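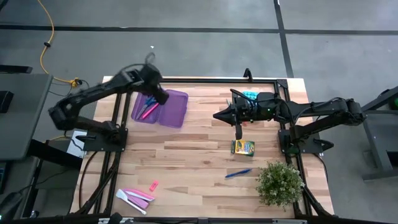 # Material escolar sobre la mesa de trabajo

El Centro Warrier reúne en esta página unas breves notas dedicadas a la organización del material de escritura y dibujo. La selección forma parte del programa Stelance, que la institución desarrolla desde el mes de agosto con el fin de orientar a familias y docentes en la preparación del nuevo curso.

**Estuche abierto.** Las tijeras de mango azul y el rotulador fluorescente rosa comparten la caja morada translúcida. Los lápices de cera se conservan en su envase original, y la goma de borrar, de tamaño reducido, conviene guardarla al final - es la pieza que con mayor facilidad se extravía.

**Criterio general.** Se recomienda destinar un único recipiente a los útiles de uso diario y reservar el estuche blando para los de uso ocasional. 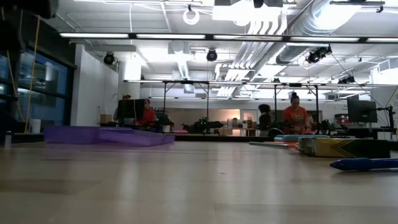 **Rotuladores.** Deben guardarse siempre con el capuchón puesto y en posición horizontal. El programa aconseja revisarlos cada tres meses y retirar los que hayan perdido intensidad.

**Consulta.** La guía completa, elaborada por Marlies Marti, está disponible en la sala Vondalon con la signatura 3216. El préstamo tiene una duración de seis días y puede solicitarse en la extensión 911.

Página actualizada el 5 sep 2025.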